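Student Projects > Public Administration > Data Protection and Identity > Final Report

Penalties and Awareness: How Residents Understand the Rules of a Municipal Identity Card

Introduction

This report examines the resident identity card used in the municipality of Palma, the rules that govern its use by private businesses, and the extent to which cardholders understand those rules. The card is issued by the Palma registry office and is accepted for library membership, clinic registration, school enrollment and utility accounts. The verification service behind it is operated under contract by Evier. The project was carried out over one semester, with fieldwork completed in September.

Background

The card rules were revised after complaints that shops and rental agencies were keeping photocopies of cards with no stated purpose. Under the revised rules, a business may look at a card to confirm a name and date of birth. It may not keep a copy unless the cardholder signs a separate consent form, and a copy kept with consent must be destroyed when the account is closed. A business that breaks either requirement may be fined. Cardholders also have duties, chiefly to report a lost card and to update a change of address.

Method

A written questionnaire was given to 100 adult cardholders at the registry office and at the Sillance branch library. It contained 13 items covering copying, consent, loss of the card and the complaint procedure. Participation was anonymous, and no card numbers were collected. The questionnaire was followed by 2 group discussions, one at each site. The published rules and the Evier help pages were reviewed separately for readability.

Findings

Most respondents knew that a lost card must be reported, but fewer could say where. Awareness of the consent form was low at both sites. Several participants in the discussions stated that they had handed over their cards for copying when renting equipment or opening a phone account, and had assumed they were required to do so. The complaint procedure was the least understood subject. The form is available online, but it is listed under the heading "Service Feedback" and makes no mention of fines.

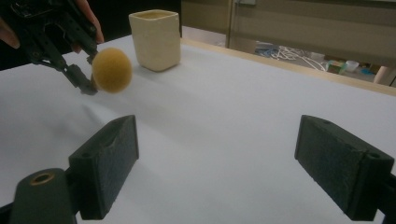
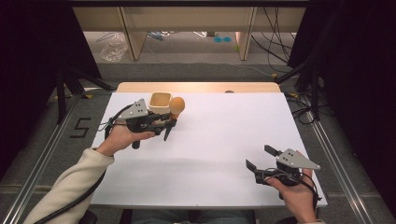 The wording of the rules contributes to these results. The registry's leaflet uses the term "retention" without defining it, and respondents gave widely different accounts of its meaning. In the discussions, a plain comparison was more effective. Participants were asked to think of a small cream-colored cup and a ball on a white table: a clerk who looks at them and leaves them there has verified, while a clerk who takes away a picture of them has retained. The Pluren leaflet, used in a neighboring district, explains the same point in two short sentences, and participants who read it were able to restate the rule in their own words.

Recommendations

The registry office should replace the term "retention" with "keeping a copy" in all public material. The consent form should be displayed at service counters, and the complaint form should be moved to a page of its own under a title that refers to card misuse. Businesses that request the card should be required to post a notice stating whether a copy will be made. The questionnaire should be repeated after the new leaflet has been distributed, using the same items at both sites.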